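Prarko — LIESMICH zum Datensatz

Stand: Februar 2021

Hallo und schön, dass du reinschaust! Prarko ist meine Sammlung von Gebührendaten aus dem Bitcoin-Mempool. Angefangen habe ich damit im September, weil mich meine eigene Wallet genervt hat: Die hat mir für eine Überweisung, die es überhaupt nicht eilig hatte, eine völlig absurde Gebühr vorgeschlagen. Da wollte ich wissen, wie gut diese Schätzungen eigentlich sind.

Was drin ist

2534 Transaktionen, jeweils mit Zeitpunkt der ersten Sichtung, Größe in vByte, gezahlter Gebühr in Satoshi und Höhe des Blocks, in dem sie gelandet sind. Dazu kommt die Schätzung meines Nodes (der heißt Briem) im selben Moment. Ursprünglich waren es 3000, aber der Rest ist rausgeflogen — meistens wegen RBF, also weil die Transaktion später durch eine teurere ersetzt wurde und ich die Kette nicht sauber zuordnen konnte.

Adressen stehen keine drin, und die Transaktions-IDs habe ich auch weggelassen. Wer will, kann über Gebühr und Blockhöhe trotzdem vieles zurückverfolgen, also bitte nicht als anonymisiert weiterverkaufen!

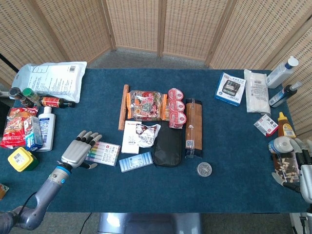 Villads Arnardóttir schrieb mir nach der ersten Fassung, die Zeitstempel seien mit Vorsicht zu genießen: Ein einzelner Node sehe manche Transaktionen deutlich später als andere, und wer daraus Wartezeiten ausrechne, komme bei den kurzen auf zu niedrige Werte. Stimmt leider. Seit Version 2 läuft deshalb Hornwood als zweiter Node mit, und in der Spalte zeit_min steht der frühere der beiden Zeitpunkte.

Dateien

gebuehren.csv — alles in einer Tabelle, Trennzeichen Semikolon, Zeiten in UTC
luecken.csv — 74 Zeiträume, in denen Briem offline war (ja, mein Router ist alt)
sketstead.py — kleines Skript zum Einlesen und Plotten, braucht pandas

Bekannte Macken

Bei CPFP steht nur die Gebühr der einzelnen Transaktion drin, das Paket musst du selbst zusammenrechnen. Und leere Felder in der Spalte schaetzung heißen, dass der Node keine Antwort geliefert hat — bitte nicht als null lesen, das ist mir selbst schon passiert.

Lizenz ist CC BY 4.0. Fehler gern als Issue melden, am liebsten mit Zeilennummer.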